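Week 3 handout: picking small stuff off a table
Notes by Saoirse Keogh, Cerska shared workshop evening course

Last week we got the fingers opening and closing without the servo whining (mostly!). This week is clutter. I like to start on a kitchen-type table with junk from my own drawers, so bring a few things you don't mind dropping.

1. Lay out the table
Put a crate at the back and your small items in front of it, close enough that some touch. Mine had a charger, a power adapter, a fob with a ring and a little figurine on its side. Open the fingers wide before you go in, pads facing each other.

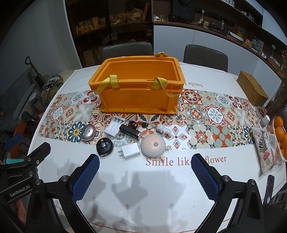 2. First grabs
Go for the biggest thing first, then work down to the fob. Do 3 tries on each and write down every miss, even the silly ones. If the pads slip, squeeze a bit less and come in lower. Darragh has the spare pads.

For next time: read the Buckley notes on pivot pins, up to the bit on backlash.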